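Notes from the Tralley open house, February

Got there late, parking was a mess, so missed the intro talk. Abundio Gallegos from Gravholm was handing out badges and walked four of us straight to the back. Building is 693 on the access road, no sign, you drive past it twice.

First stop was the Cesura side. Shelving mostly. They keep 938 part numbers in there and every bin has a handwritten tag, which I liked more than I expected. Coffee was bad. Took a brochure.

Then the pack tables. Pale wood tops, gray carpet underfoot, dark curtains between some of the bays. A white plastic bin with divided compartments, pouches go in upright. I asked why upright and Abundio said you can read the label without picking it up. Fair enough.

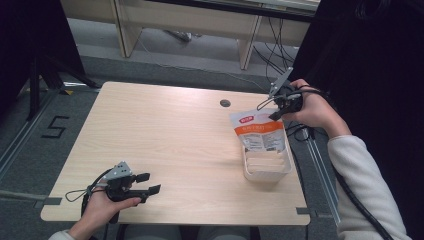

Anyway the tables come from Lehtinen, flat packed, and Gravholm paid $109 each for them used. I want 2 for our place. Need to check if the height is fixed, forgot to ask. Also forgot to ask who makes the bins, will email.

Lunch was sandwiches in the hallway. Talked to a guy who does returns, he says most of teh trouble is pouches going in backwards and then somebody has to go through the whole bin again. Same as us.

Skipped the loading dock tour, it was raining. Left at 2:30. Would go agian, but earlier, and eat first.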